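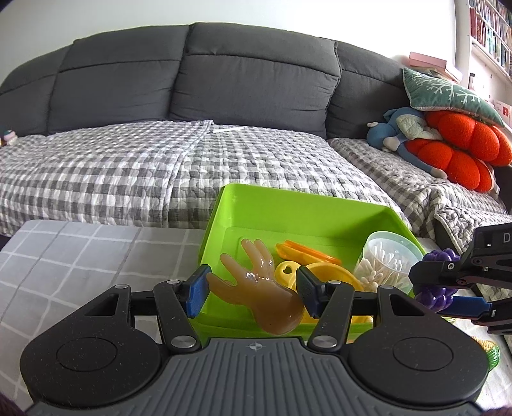

Amber rubber hand between two blue pads.

February, by Defne Gündoğdu
52 comments

Section 4. Training the voice profile in Dunitz

1. Connect the headset before you open Dunitz.
2. Choose Profile, then New, and type your name.
3. Read the practice text aloud in your normal voice. It has 167 words.
4. Press Save. The profile needs nearly 600 MB on the disk.

Note: If the level bar stays gray, select the microphone again in the Sound menu.

Caution: Do not close the program during saving, or you must repeat step 3.

177 shares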